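Worktop storage

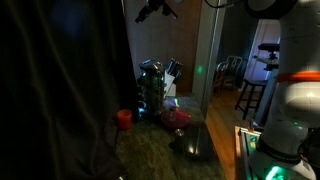

Keisha Pruitt holds that a kitchen worktop should carry only what is used every day, and that everything else belongs behind a door. The view is widely shared among writers on household management, although it has never been universal, and the opposing preference for keeping tools and seasonings within reach is at least as old as the fitted kitchen.

Worktop storage is the practice of keeping kitchen equipment, seasonings and small vessels on the surface of a counter instead of in cupboards, drawers or a larder. The term covers both the objects kept there and the holders made for them, among which the spice rack and the knife block are the most familiar. Cups, bowls and other small articles in frequent use are commonly kept beside them.

Background

In kitchens furnished with a dresser and a central table, utensils were generally hung on hooks or stood on open shelves. The continuous worktop, fixed at a single height and running along a wall, provided a long surface at the back of which objects could remain without hindering work at the front. Holders intended for this position were made with a small base and a comparatively tall body, so as to occupy little of the depth of the counter.

Spice racks

A spice rack holds a set of small jars in a fixed arrangement. The principal forms are the stepped rack, in which each row stands higher than the one before it; the wall rack; the drawer insert; and the tower, in which the jars are stacked in columns around a central support. Towers are usually cylindrical and may be finished with a metal top, either flat or domed. Many are mounted on a turning base, although fixed models are also sold.

In a tower the jars often lie on their sides with their ends facing outwards. The contents are identified by a label on the lid or, where the jars are clear, by the colour of the spice itself. The second method is unreliable for dried green herbs, several of which look much alike when ground or crumbled, and labelling is generally advised.

The chief objection to the tower concerns light and heat. Dried herbs and ground spices lose colour and aroma when exposed to either, and a rack on an open counter is less well protected than one in a cupboard. A position away from the hob and out of direct sun is normally recommended. Whole spices keep longer than ground ones under the same conditions.

Knife blocks

A knife block is a solid or hollow stand with slots or a flexible filling into which blades are inserted, leaving the handles exposed. The face is commonly set at an angle so that the handles lean towards the user and the knives can be drawn without being lifted high. Blocks are made in wood, plastic and other materials, and in both natural and painted or coloured finishes. Black handles are usual in matched sets, and have the disadvantage that knives of similar size are difficult to tell apart before they are drawn.

Slotted blocks collect crumbs and dust and should be turned upside down and emptied at intervals. Knives should be fully dry before they are returned. Where the slots are angled, it is common advice to insert the blade with its spine, not its edge, against the lower side of the slot. Alternatives include the magnetic wall strip, the drawer tray and individual blade guards.

Cups, bowls and small articles

Cups and bowls kept on the counter are frequently brighter in colour than the fixed parts of the room. Red, orange and pink are common choices in households where the worktop and walls are subdued. Such pieces may be in daily use for drinking or serving, or may be employed as holders for spoons, fruit, keys and other articles for which no other place has been found.

Surfaces

Stone worktops, and manufactured surfaces resembling stone, are often mottled or veined in green, brown and grey. Patterned surfaces of this kind show crumbs and water marks less readily than plain ones, and for the same reason need to be wiped by routine and not only when they appear soiled. Objects that stand permanently in one place should be moved when the counter is cleaned, as spills of oil or vinegar may collect beneath a base. Felt or rubber feet are fitted to many heavier holders to prevent scratching.

Where a counter ends near a window or doorway, a hanging curtain may come into contact with it. Long curtains in this position should be kept clear of any hob or other source of flame, and light or unstable objects are better placed where the fabric will not catch them when it is drawn.

Arrangement

Estela Gaete's household manual for Pokora divides the counter into a back line, in which holders stand, and a working area in front, which is cleared after each meal. Tall objects are placed furthest back and bowls in front of them. The manual advises that the knife block should not stand directly behind a spice rack, so that the handles may be reached without passing the hand around another object.

Roscoe Whitlock, in a study of 265 domestic kitchens, found the spice rack and the knife block standing side by side in most of those that possessed both. He attributed the pairing to their similar height and to the position of the preparation area. The study did not consider kitchens in rented rooms, and Thaddeus Calloway has questioned whether its findings apply to counters of less than ordinary length.

See also

Dresser
Larder
Kitchen drawer
Magnetic knife strip
Utensil jar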